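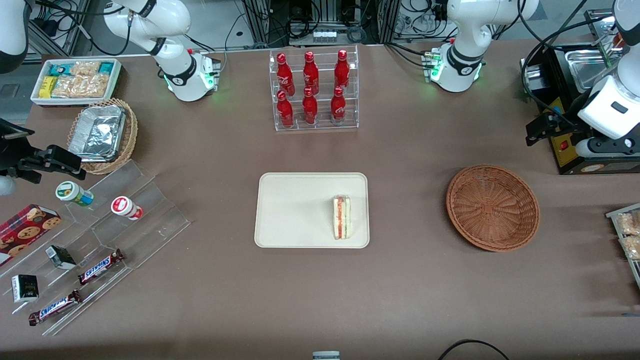
Treasa Mac Carthaigh asked what happens to the price in year two, and said no seller of counter robots had yet given her an answer she could put in a budget.

Harno will not sign for robot arms at its snack counters this year

20th August. Harno, which runs 31 snack and coffee counters, said today that it is putting off an order for two-arm serving stations. The company will pay for a longer trial at one counter and will look at the matter again in April.

The order would have covered 16 stations from the equipment supplier Stavier. Harno's buying office went through the offer over the summer and found that the quoted price left out several things a counter cannot open without: fitting, staff training, spare grippers, and new display racks where the old ones are too deep for an arm to reach into.

"We were shown a very good sandwich being put on a tray," said Fulvio Marino, head of purchasing at Harno. "I have no quarrel with the sandwich. I would like to know who comes out when the arm stops at lunchtime, how long they take, and what they charge. The offer had one line on that and the line said 'to be agreed.'"

Harno also has doubts about range. A normal counter carries boxed cookies, candy bars, small jars, bottles and soft bakery items in clear wrap, and the mix changes often. The company wants to see how much paid setup time each new item needs before it accepts any claim about labor savings.

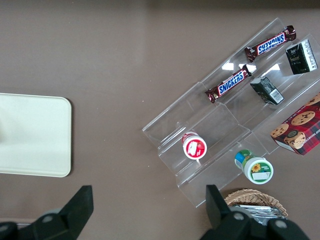 Trial counter stock: candy bars, boxed cookies and small jars on a tiered display.

Under the new plan, the trial will run for 200 trading hours with the ordinary product range. Stavier has been asked to meet a target of 97 percent of orders filled without staff help. Orders that a worker has to finish by hand will be counted as missed, including those where the arm did most of the job.

Gianni Colombo, who manages Harno's counters, said stores should plan next year's staffing as if no machines were coming. "If they turn up and they work, we can change the rota. I am not cutting shifts on the strength of a brochure."

Harno has asked for a rental price alongside the purchase price, with a fixed yearly service fee and the right to send stations back. It will also invite a second bid from Jemlow. Neither supplier has been promised an order.

Press contact: Adelmo Piras, Harno press office. Copies of the trial terms are available on request.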